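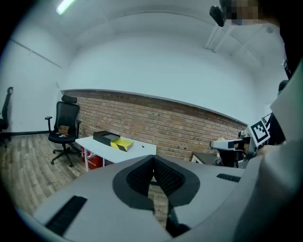 The Katari 3 is a countertop card and phone payment terminal for cafés, small shops and market halls. It takes chip and PIN, contactless cards, and payments from phones and watches, and it prints its own receipts. It connects over wifi or by network cable, and can be moved between the two without being set up again. For the wireless connection, position matters more than most buyers expect. In a room with exposed red brick and pipes running across the ceiling, try the terminal in the exact spot where the till will stand before you drill any holes for the bracket. If the signal meter shows fewer than three bars, use the cable.

Price and availability

The terminal is sold outright. There is no rental contract and no minimum term. Orders placed before noon on a working day leave our Cotgate warehouse the same afternoon. Stock levels were last checked on 09/03/2021.

In stock: black, white
To order: dark green (allow two weeks)

What it accepts

Chip and PIN on all the main debit and credit cards.
Contactless cards up to the current limit set by the card issuers.
Phone and watch payments, with no upper limit set by the terminal itself. Your customer's bank may set one.
QR code payments from shop apps that use the Nostden checkout service.
Gift cards and loyalty cards with a printed barcode, if you have the Nostden Shop plan.

Magnetic stripe payments are switched off when the terminal leaves us. They can be switched on from the manager menu, but you will be liable for any disputed payments taken that way.

Paying by app

Customers who pay by phone hold it against the screen until they hear a single tone. The reader is behind the glass and not on the side, as it was on the Katari 2, so regular customers may need to be shown the first time. A small sticker is supplied for the old position if you are replacing a Katari 2 and want to point people to the new one.

If you run your own ordering app, orders paid in advance can be sent to the terminal and printed as they come in. Each slip carries the order number, the items and the collection time. The app must be connected through the Nostden service. We do not offer a direct connection, and we can't help with writing one.

Stored value apps, where the customer tops up a balance and spends it in the shop, work in the same way as a gift card. The terminal reads the code, takes the amount off the balance and prints what is left. A customer without enough on the balance can pay the difference by card in the same sale. Split payments of this kind appear as one sale with two lines in the daily report.

Tips and refunds

Tipping is off by default. When it is on, the customer sees three amounts, which you choose, and a button for no tip. You can set percentages or fixed sums but you can't mix them. Tips are listed separately in the daily report and are paid out with the rest of your takings.

Refunds need the manager code. A refund to a phone goes back to the card that the phone used, so the customer should bring the same phone or have the last four digits shown in the wallet app. These are often different from the digits on the plastic card, and this is the most common reason for a refund being refused at the till.

Working offline

When the connection drops, the terminal can store up to 70 contactless payments and send them when it comes back. Chip and PIN payments can't be stored. The terminal shows an orange bar along the top of the screen for as long as it is offline. Stored payments are not guaranteed, and if the bank turns one down later the loss is yours. You can lower the number, or switch the feature off altogether, in the manager menu.

Do not reset the terminal while the orange bar is showing. Stored payments are lost in a reset.

Specification

Model number: 747
Screen: colour touch screen with adjustable brightness
Printer: thermal, built in
Connection: wifi or network cable
Power: mains adaptor, UK plug, with a backup battery for short power cuts
Sales history held on the terminal: last 1000 payments
Languages on the customer screen: English, Welsh, Polish, Romanian, French
Guarantee: 3 years, printer head excluded

In the box

Katari 3 terminal
Mains adaptor and lead
Network cable
Counter bracket with screws
Three rolls of receipt paper
Sticker sheet
Quick start card

The counter bracket fits the Katari 2 as well, but the wall bracket sold for the Katari 2 does not fit this model. A new wall bracket is listed under accessories.

Setting up

Plug the terminal in and leave it until the start screen appears. The first start is slow while it fetches updates and it may restart more than once. Enter the merchant number from your welcome letter, then choose wifi or cable. You will be asked to set a manager code and to take a test payment, which is cancelled automatically and does not show on your customer's or your own statement.

If you use the Bălan till software, install the Katari add-on on the till first and then pair the terminal from the till's payment screen. Version numbers must match. Pairing from the terminal end does not work with Bălan and will give error E12.

Accessories

Wall bracket
Privacy shield for the keypad
Receipt paper, box of 20 rolls
Spare mains adaptor
Carry sleeve

Common questions

Can I use it at an outdoor event?
It needs mains power and a wifi signal. The battery is there for power cuts and will not last through a day of trading. For outdoor work see the Katari Pocket.

Can two terminals share one account?
Yes. Each terminal has its own daily report, and the website shows them together.

Do I need the Shop plan?
Only for gift cards, loyalty cards and split payments. Card and phone payments work on the basic plan.

When am I paid?
Takings are sent to your bank the next working day. Payments made after the evening cut-off count as the following day's.

Will my old Katari 2 still work?
Yes, but it will get no new features after July. Security updates will carry on, and we will write to registered owners before they stop.

Returns

Unused terminals can be sent back within 30 days for a full refund. Terminals that have taken a live payment can be returned only if faulty. Clear the sales history from the manager menu before posting, keep the proof of postage, and write the returns number on the outside of the parcel.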